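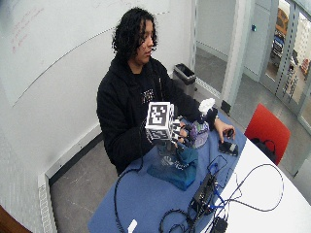 Marker cube at the blue table, open day, Starnthorpe.

February, open day notes, written up 10 pm so forgive gaps.

Doors at half one. School group first, then the Borbély lot, who wanted to know about cable runs and nothing else. Hằng did the talking, Nana on the laptop. Cube tracking held up well enough near the table, dropped out twice when someone leaned in over it. Need a second view, have said this before.

Skalladik arm demo: 50 mm/s for visitors, no complaints. Somebody put it up to 500 at lunch, please dont. Put it back and log it.

Fatix quote came in at 675 for the spare mount. Too much? Ask Nana.

To do
- redo hand-eye calibraton
- tie the cables back before next visit
- print more cube faces, matt paper this time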